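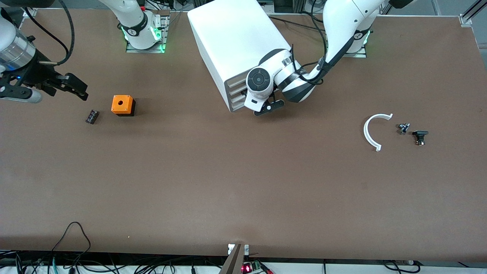 Cuiping Fan has not cut her own bread since April. Left wrist, two bones, a pin. She did it on the 8th hole at Brinik, the downhill par 3, stepping off a wet bank with a wedge in her hand, and four weeks later she was back on the same bank, putting one-handed. She has to tilt her phone away from the sun to read me her scores. 80. 80. Then 79, and she says that one twice.

She's 52. Amateur, always has been. Never played a round for money until last summer, when she won the Zolport Open by a shot and gave the check back because she wanted to keep entering the amateur events. 500 dollars. Her husband still brings it up.

"He wanted a dishwasher," she says.

We're on the practice green, seven in the morning, nobody else out yet but the mower. She putts cross-handed now. Had to, the left won't lead anymore. It looks awful. The ball goes in a lot.

Her coach is Baoshan Kang, who played two seasons on a mini tour and doesn't like to talk about either of them. He stands well back with his arms folded. He told her to take the year off. She told him no. That was the whole conversation, both of them agree on that.

"The swing is shorter," Kang says. "Shorter is fine. She was always too long at the top, I said it for years. Now she cant get there."

She has lost distance, plenty of it. The 14th at Brinik used to be driver, seven iron. It's a driver and a hybrid now, and into any wind she lays up short of the ditch and wedges on. She hates laying up. Says so walking to the ball, says so again over it.

June 2021, and the club championship is two weeks off. Match play, which suits her. The one to beat is Xinyi Mao, nineteen, home from college, hits it past everybody - including most of the men. Mao used to carry Fan's bag for pocket money. They've met twice in this event and Fan won both, the second on the last green from a plugged lie in the front bunker that people at the club still walk you over to see.

"She knows where I miss," Mao says. "I know where she misses too. She just doesn't miss there when it's me."

Would she rather play Fan healthy? Long pause.

"I'd rather play her in the final."

The draw goes up at noon. Opposite halves. Fan reads it with her glasses pushed up on her head, grunts, and goes to look for a sandwich. First round is Ok-hee Na, a steady player who makes you hole everything. No gimmes from Na, ever, not even a foot. Fan likes that about her.

After lunch it's out to the 8th again, just the two of us and Kang in the cart. The bank has been roped off. She ducks under the rope. Pin's back left, over the bunker, and she takes one more club than she used to and chokes down on it, that short chopped-off swing, and holds the finish a second longer then she needs to with the bad wrist up by her ear.

Pin high. Twenty feet.

"Again," Kang says, and tosses her another ball.

5 min read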